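Bench notes, February, paper and map room

Back to the Veltover sheet, lot 813, the so-called chart of the Aegean with an inset of Constantinople. Seller's note says the inset shows the city "as it stood in 1453." Maybe. It shows walls, a harbor chain and a lot of tidy little domes, and I have seen the same domes on town views of places that never had one. I would call the inset decorative and leave the year out of our listing until somebody gives me a source.

Raking light, 4 p.m., left side first. Plate mark is clear on three sides and very faint on the fourth. Ursina thinks the sheet was trimmed and remargined. I think the plate was just badly inked and pressed on that side — the chain lines run straight through where her join ought to be. We did not settle it. She wants to wet-test a corner and I said no. 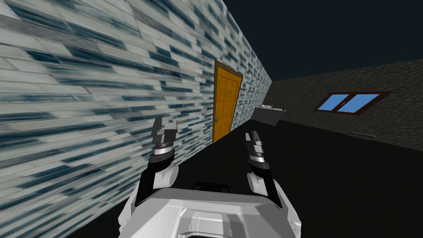 Color is the bigger problem. The green along the coast of Asia Minor has not gone through to the back of the sheet at all, and old copper green nearly always does, at least a little. Matilde says a thin wash on well-sized paper can stay put, and she has handled more of these than I have, but the seller is asking a price for original color and I don't see it. The inset doesn't help the case. Whoever drew it ran one wall diagonally up the left toward a darker wall at the back on the right, same as in the render of the tiled room, except that the render holds together as a space and the engraver's harbor does not. A copy of a copy, I suspect.

Compared against the Triantafyllou facsimile at 10x. Rhumb lines match. The cartouche does not: ours has an extra scroll under the title and the lettering leans more. Could be a later state. Could be a later plate. Gerasimos wrote "second state, rare" on the folder in pen, which I have crossed out in pencil.

To do: ask Séverine for the watermark tracing from the Horkus copy. Measure the plate again, dry, with the steel rule. No listing text before then.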